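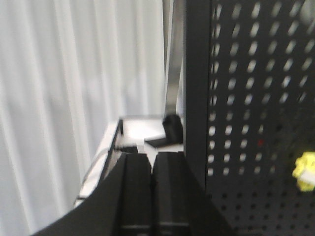
## August, half past nine at night

Radio on while I did the washing-up, and the medicines deal was the second item again. Ziltmont has "agreed in principle" to lift its export ban on children's antibiotics. I've been hearing about agreements in principle since spring and I still have five bottles of the strawberry suspension on the shelf.

The way they told it, you'd think the lorries were already at Skikby with their engines running. Then you listen to the actual words. Ministers will meet. Officials will look at a timetable. Kesum, who make most of the stuff, "welcome the direction of travel". I welcomed it too, for the length of time it took to dry a saucepan.

What I'd like to know is who pays for the first shipments. The ban was brought in to protect their own hospitals, fair enough, and any government would have done the same with winter coming. But the price went up the week it started and I can't see it going down the week it ends. Our wholesaler put out a notice this morning saying there would be 3,000 packs for the whole region. It didn't say when. It didn't say what strength either, and if it's the adult capsules again they can keep them.
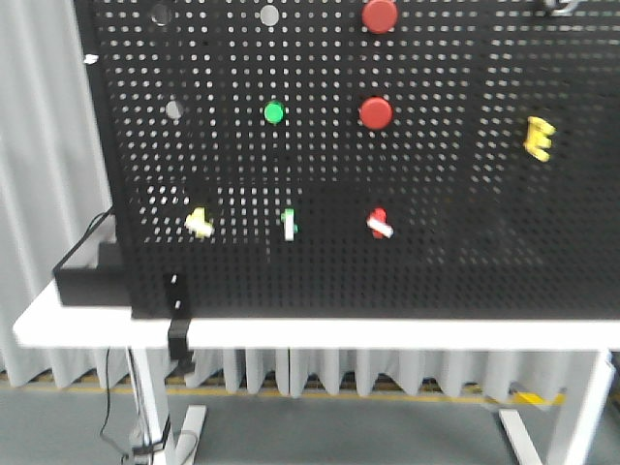 *Black pegboard on a white table, with small coloured parts fixed to it.*

Fehr rang at lunchtime, or their ordering desk did, to tell me my quota is being reviewed. Last time it was reviewed it was cut. I asked whether the review had anything to do with the deal and was told it was "a separate process". I wrote that down on the back of a delivery note and then lost the delivery note.

There was a woman in at four with a feverish toddler and a prescription from the out-of-hours doctor. I had what she needed, so that was a good ten minutes. She'd heard the news and said it must be a relief. I said yes. It seemed unkind to go into it with the child grizzling on her shoulder, and anyway I might be wrong. I was wrong in March, when I said the shortage would be over by Easter.
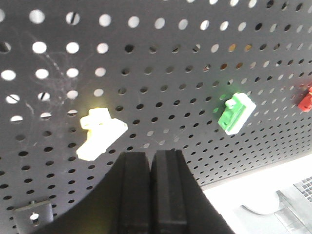 Still, I don't see how the sums work. If the region gets its packs and they're shared by population, our end of the county comes out with 236. We got through around 500 last winter, and that was a mild one. The spokesman on the radio was asked about shares and talked about "solidarity" for a minute and a half. The interviewer let him. I was cross enough to turn it down and then had to turn it up again for the weather.

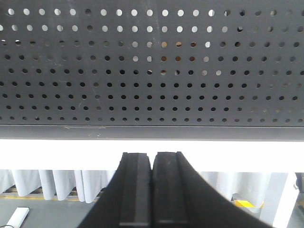 **Hilary Brandreth**
*Community pharmacist and reluctant diarist*

Later, nearly eleven. Looked up the text of the statement, which is two pages, one of them a list of who attended. The ban isn't lifted at all, as far as I can read it. It is "to be eased subject to domestic stock levels", and Ziltmont decides what those levels are. So they can open the tap and shut it again whenever they like, and Kesum can blame the government and the government can blame Kesum.

Must ring the surgery first thing about second-choice prescriptions. Must also chase Fehr for that notice in writing, with strengths. Rain forecast, and I've left the towels out.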